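Gruta Oval Strainer Tray
Kitchen Equipment - Draining and Rinsing
Supplied by Jurko

The Gruta Oval Strainer Tray is a shallow perforated tray for draining washed produce, rinsing small items and holding bottles or utensils at the work surface. It is offered to teaching kitchens, residential facilities and community dining rooms, and may be ordered singly or in cases of 12.

The tray is oval in outline, with small holes across its surface and a handle tab at each end. The tabs are a lighter shade than the body so that the tray can be located and lifted easily. The dark green body with pale green tabs is the standard color. 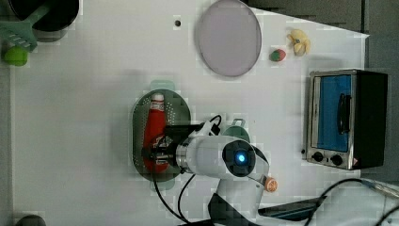
Oval Strainer Tray, dark green, with ketchup bottle. Lavender-gray plate and toaster oven not included.

Use and care
Wash the tray before first use. It should be placed over a sink or basin when draining, as no drip pan is supplied. Clean with warm water and a soft brush, working from the underside so that food particles are pushed out of the holes. Do not place the tray in an oven or on a heated surface. Trays that have cracked at a handle tab should be withdrawn from service.

Ordering
Orders received by noon on Thursday are dispatched from the Demcombe warehouse within 2 working days. Unused trays may be returned within 14 days of delivery in their original wrapping. Institutions holding an Ahmadpour supply account should quote the account number on the order form.

Product inquiries: Azadeh Jafarzadeh, Kitchen Equipment
Returns and account inquiries: Ewan Sutherland, Customer Accounts

Related items: drip pans, colanders, dish racks - see Draining and Rinsing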